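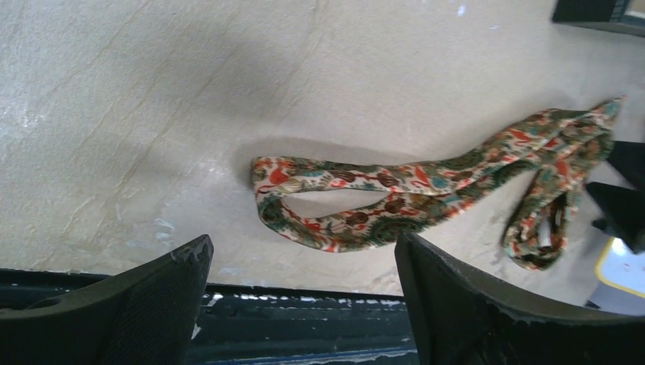
Projects > Student Robotics Club > Nulstead Cloth Set > README

# Nulstead Cloth Set

Wrist camera recordings of a robot arm handling soft items on a table. Collected by the student robotics club at Nulstead over one school year, as practice for the folding event and later as a project of its own.

## What is in it

- 912 episodes, each one attempt at one task
- 65 of those are marked `fail` and kept on purpose
- one wrist video per episode, plus joint positions and gripper opening
- a short text label typed by the student who ran the arm

Episodes are capped at 40 seconds. If the time ran out, the episode was saved as it stood and marked `timeout`. A timeout is not counted as a fail.

## Tasks

`straighten` – pull a strap or scarf out until it lies in one line
`untwist` – take the turns out of a band that has folded over itself
`pick_loop` – put one finger through a closed loop and lift
`move_aside` – clear a soft item off to the left

`pick_loop` was added in August and has the fewest episodes. The patterned strap is used in all four tasks. It was the hardest item we had, because a busy print on a cream background hides the folds, and the table is close to the cream color too. Plain items are easier and should be used first if you only want to check that your code runs.

## Folders

 episodes/ one folder per episode, numbered
 labels.csv episode number, task, result, operator initials
 splits/ train and test lists
 tools/ scripts for playback and for trimming

The test list has 300 episodes. We picked them by session, so no session appears in both lists. Please don't reshuffle them if you want to compare with the numbers from our Bistwood poster.

## Hardware and control

The arm was driven by hand with the Cimalska controller, never by a trained policy. Gripper opening is stored from 0 (closed) to 1 (open). The coating on the finger tips is worn and chipped in places. We did not replace the fingers between sessions, so the wear changes over the year.

## Known problems

- Labels were typed by different people. You will find "strap", "band" and "ribbon" for the same item. `tools/fix_names.py` maps them to one word.
- Light was not controlled. Shadows on the table move between morning and afternoon sessions.
- Gripper opening drifts by a small amount in the early sessions. The drift was fixed after Violeta Vergara rewrote the homing step. She has notes on it in `tools/homing.txt`.
- Other objects often sit near the edge of the view. They are not labeled and are not part of any task.
- Two students on the Rahman team used the left stick for rotation, everyone else used the right. This does not affect the saved positions, but the motion looks different.

## Using it

Free for classes and clubs. If you train something on it, tell us which tasks you used and whether you left the fails in. We would also like to hear about wrong labels – send the episode number and what it should say.

## To do

- add a second view for `untwist`
- finish the label cleanup
- check the timeouts again, a few look like they were done before the cap

Filed under: Student projects, Robot arms, Data

Contact the club | © Nulstead Student Robotics Club | Back to top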